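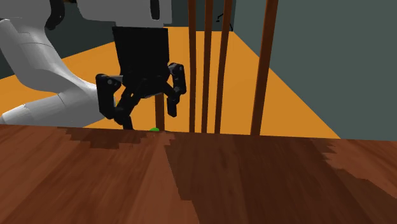
글레니스 그로노우는 다리가 닫힌 뒤로 아침에 집을 나서는 시간이 완전히 달라졌다고 말했다. 전에는 창문으로 강 건너 빵집에 불이 켜지는 것을 보고 나서 신발을 신어도 늦지 않았는데, 지금은 불이 켜지기 전에 벌써 길 위에 있어야 한다는 것이다. 그는 다리를 고치는 것에는 반대하지 않지만, 언제 다시 건널 수 있는지를 누군가가 분명하게 말해 주면 좋겠다고 했다.

더칸소프의 게르나우강 보행자 다리는 지난 2월부터 통행이 금지되어 있다. 겨울에 물이 많이 불어난 다음 점검을 했고, 그때 서쪽 교각 아래의 흙이 많이 쓸려 나간 것이 발견되었다. 읍의회는 처음에 짧은 기간만 다리를 닫는다고 알렸다. 그런데 그 후에 나온 안내문에는 끝나는 날짜가 없었고, 주민들은 그 점을 가장 답답하게 생각하고 있다.

4월 19일 일요일 오후에 옛 곡물시장 건물에서 이 문제에 대한 주민 모임이 열렸다. 의자가 모자라서 뒤에 서서 듣는 사람도 있었다. 모임은 읍의회가 부른 것이 아니고, 강 동쪽의 방직공장길에 사는 사람들이 전단을 돌려서 만든 것이다. 읍의회 도로 담당인 메이리온 다피스도 초대를 받고 나와서 질문에 대답했다.

다피스는 공사에 네 달이 걸린다고 설명했다. 다만 이 네 달은 공사를 시작한 날부터 계산하는 것이고, 시작하는 날은 강의 수위에 달려 있다고 했다. 교각 아래에 돌을 채우려면 물이 낮아야 한다. 봄에 비가 많이 오면 시작이 여름으로 밀릴 수 있다. 그는 지금 날짜를 약속하고 나중에 어기는 것보다는 지금 비난을 듣는 편이 낫다고 말했고, 방 안에서 몇 사람이 웃었다.

주민들이 제일 많이 이야기한 것은 돌아가는 길이었다. 다리가 열려 있을 때에는 방직공장길에서 시장 광장까지 금방 갈 수 있었다. 지금은 차가 다니는 아래쪽 돌다리로 가야 하고, 이 우회로 때문에 한 번 갈 때마다 872미터를 더 걷게 된다. 이 숫자는 읍의회의 안내문에 나온 것이다. 안내문을 만든 사람은 큰 차이가 아니라고 생각했을지도 모르지만, 장을 본 가방을 들고 걷는 사람에게는 그렇지 않다.

돌다리의 인도도 문제가 되고 있다. 인도는 한쪽에만 있고 폭이 좁아서, 유모차와 걷는 사람이 만나면 한 사람이 차도로 내려가야 한다. 흐리안논 게신은 딸을 학교에 데려다줄 때마다 다리 앞에서 맞은편 사람이 다 건너올 때까지 기다린다고 했다. 비가 오는 날에는 우산까지 있어서 더 오래 걸린다. 그는 공사 기간에만이라도 돌다리에서 차가 한 방향씩 번갈아 지나가게 하고 남는 자리를 보행자에게 달라고 요구했다.

이 의견에 대해서는 모임 안에서도 생각이 나뉘었다. 철물점을 하는 셀림 츠나르는 차를 번갈아 보내면 광장으로 들어오는 길이 막힐 것이라고 걱정했다. 그의 가게는 강 서쪽에 있고, 손님의 많은 수가 강 동쪽에서 온다. 걸어서 오던 손님은 이미 줄었다고 한다. 못 한 봉지나 전구 하나를 사려고 그렇게 멀리 돌아오는 사람은 없기 때문에, 사람들은 작은 물건을 모아 두었다가 차를 타고 큰 가게에 가서 한꺼번에 산다는 것이다.

츠나르는 그래도 게신의 말이 틀렸다고 하지는 않았다. 그는 아침 등교 시간에만 교대로 통행하게 하고, 낮에는 그대로 두는 방법을 제안했다. 다피스는 이 방법을 적어 갔고, 임시 신호등을 빌리는 비용을 알아보겠다고 대답했다. 신호등의 시간을 하루 중에 바꿀 수 있는지는 아직 모른다고 했다.

버스에 대한 이야기도 길게 나왔다. 토바르 마을에서 더칸소프로 오는 37번 버스는 방직공장길 끝에 서고, 그다음에 돌다리를 건너 광장으로 간다. 다리가 닫힌 뒤에 이 짧은 구간만 타는 사람이 많아졌다. 그런데 요금은 토바르에서부터 타고 온 사람과 똑같다. 주민들은 공사가 끝날 때까지 강을 건너는 한 구간을 무료로 해 달라는 서명을 받았고, 233명이 이름을 적었다. 서명지는 모임이 끝날 때 다피스에게 전달되었다.

읍의회가 버스 요금을 직접 정할 수는 없다. 노선은 지역 교통 담당 부서가 회사와 계약한 것이고, 읍의회는 의견만 낼 수 있다. 다피스는 서명지를 그 부서에 보내고 답이 오면 게시판에 붙이겠다고 했다. 한 주민이 어느 게시판이냐고 물었다. 지금까지 다리에 대한 안내문이 서쪽 광장의 게시판에만 붙어 있었기 때문이다. 다피스는 그 사실을 몰랐다고 하면서, 앞으로는 방직공장길 세탁소 옆의 게시판에도 같은 안내문을 붙이겠다고 약속했다.

공사는 프로손이라는 회사가 맡는다. 이 회사는 작년에 토바르의 제방을 수리한 일이 있다. 모임에 나온 토바르 주민 한 사람은 그때 공사가 조용하지는 않았지만 끝난 뒤의 정리는 깨끗했다고 말했다. 프로손은 이번 모임에 사람을 보내지 않았다. 대신 짧은 편지를 보냈는데, 편지에는 장비가 들어가는 길과 작업 시간에 대한 내용이 있었다. 장비는 서쪽 강가의 버드나무 산책로로 들어간다. 그래서 공사를 하는 동안에는 산책로의 일부도 닫힌다.

산책로가 닫힌다는 것은 많은 사람이 처음 듣는 이야기였다. 개를 데리고 다니는 사람들과 낚시를 하는 사람들이 바로 질문을 했다. 클레드윈 스커름은 강의 그 부분이 물고기가 알을 낳는 곳과 가깝다고 말하면서, 돌을 넣는 시기를 정하기 전에 낚시회와 의논했는지 물었다. 다피스는 환경에 대한 허가를 신청했고 아직 심사 중이라고 대답했다. 낚시회와 따로 이야기한 적은 없다고 인정했다.

스커름은 허가 서류를 보고 싶다고 했다. 그는 오래전에 강의 위쪽에서 비슷한 공사를 했을 때 흙탕물이 여러 날 동안 내려왔고, 그해에는 낚시를 거의 하지 못했다고 말했다. 그의 말이 조금 길어지자 뒤에서 누가 다리 이야기를 하자고 했고, 스커름은 이것도 다리 이야기라고 대답했다. 서류는 읍사무소 창구에서 볼 수 있으며, 복사를 하려면 미리 신청해야 한다.

다리를 고치지 말고 새로 만들자는 의견도 있었다. 지금 있는 다리는 방직공장이 일하던 시절에 노동자들이 출퇴근하기 위해 놓은 것이다. 계단이 양쪽에 있어서 휠체어로는 건널 수 없다. 어차피 오래 닫아야 한다면 이번 기회에 경사로가 있는 다리로 바꾸는 것이 맞다는 주장이다. 이 말에 박수가 나왔다.

다피스는 그 의견에 개인적으로는 공감한다고 했지만, 지금 받은 돈은 긴급 수리를 위한 것이어서 새 다리에는 쓸 수 없다고 설명했다. 새 다리를 만들려면 설계와 토지 문제부터 다시 시작해야 하고, 그동안 강 양쪽의 사람들은 계속 돌아서 다녀야 한다. 그는 교각을 먼저 고치고 경사로는 다음 예산에서 신청하는 순서를 생각하고 있다. 동쪽 계단 옆의 땅은 읍의 소유이지만 서쪽은 개인의 마당과 붙어 있어서 협의가 필요하다.

그로노우는 모임의 마지막 부분에서 다시 발언했다. 그는 경사로를 찬성하지만, 수리와 경사로를 묶어서 둘 다 늦어지는 것은 싫다고 했다. 그리고 다리 입구에 세운 철망에 대해서도 말했다. 밤에 철망을 옆으로 밀고 건너는 젊은 사람들이 있는데, 교각이 정말로 위험하다면 그냥 두면 안 된다는 것이다. 다피스는 다음 주 안에 철망을 더 단단한 것으로 바꾸고 조명도 다시 켜겠다고 답했다. 조명은 다리를 닫을 때 전기를 아끼려고 껐다고 한다.

모임에서 투표는 하지 않았다. 대신 참석한 사람들은 읍의회에 보낼 요청을 종이에 정리했다. 요청에는 수위가 얼마까지 내려가야 공사를 시작하는지 공개할 것, 돌다리의 등교 시간 통행을 시험해 볼 것, 산책로를 닫기 전에 낚시회와 만날 것이 들어갔다. 버스 요금에 대한 요청은 서명지에 이미 있어서 다시 쓰지 않았다. 게신이 종이를 깨끗하게 다시 써서 읍사무소에 내기로 했다.

읍의회의 다음 회의에서는 임시 신호등의 비용이 안건으로 올라갈 예정이다. 회의는 주민에게 공개되며, 발언을 하고 싶은 사람은 전날 정오까지 읍사무소에 이름을 알려야 한다. 회의실이 이층에 있으므로 계단을 올라가기 어려운 사람은 미리 전화하면 일층의 방에서 소리를 들을 수 있다.

방직공장길의 주민들은 강가에 있는 수위 표지판의 숫자를 매일 아침 적어서 세탁소 옆 게시판에 붙이기로 했다. 첫 번째 당번은 츠나르의 가게에서 일하는 직원인데, 동쪽에 살기 때문에 출근하는 길에 표지판을 지나간다.

우회로 안내도는 읍사무소와 광장의 약국에서 받을 수 있다. 37번 버스의 시간표는 바뀌지 않았다.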